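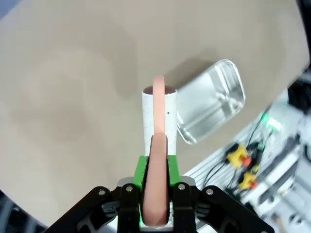 Galería: pruebas de pinzas en Senari
8 de junio de 2021

Reunimos en esta página unas fotografías de nuestra comparación de pinzas para el proyecto Grindolel. El trabajo se hizo con dos modelos de pinza, la Hourani y la Drollen, y con objetos de mesa. Pido disculpas de antemano por mi español, que todavía estoy aprendiendo; los términos técnicos los he consultado con un diccionario.

El objeto blando y el vaso blanco

La pieza rosada es la más difícil de nuestra lista. Se dobla por su propio peso y, cuando la pinza la toma cerca de la base, la parte superior cae hacia un lado y puede apoyarse en el borde del vaso. Por eso anotamos siempre el punto de agarre y no solamente si la pieza llegó a su destino. Las almohadillas verdes son blandas y perdonan un pequeño error de posición. Con la Drollen probamos también dedos rígidos, y la pieza giraba entre ellos con mucha facilidad.

Hicimos 66 intentos con este objeto, repartidos en partes iguales entre las dos pinzas. La fuerza de cierre la dejamos al 50 % del máximo. Con más fuerza la pieza se deformaba demasiado, con menos se escapaba al levantar el brazo.

El recipiente transparente nos dio otro tipo de problema. Sus paredes devuelven mucha luz y la cámara de la muñeca pierde el contorno – sobre todo en las esquinas redondeadas. Cambiamos la exposición y mejoró un poco, pero no lo considero resuelto.

La mesa con bandeja y cubiertos

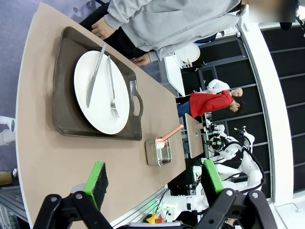 El cuchillo y el tenedor sobre el plato piden un movimiento distinto. Son delgados, están casi paralelos, y los dedos tienen que bajar muy cerca de la superficie sin empujar el plato. La cuchara de mango rosa es más amable, porque el mango sobresale del recipiente y se puede tomar desde arriba.

La bandeja marrón queda para la segunda parte. Tiene un asa recortada, y quisiéramos saber si un dedo de la Hourani entra en ella con la almohadilla puesta – en el plano entra, pero con muy poco margen.

Las medidas completas de la apertura y la tabla de fuerzas se publicarán en diciembre, en la sección de descargas de Grindolel.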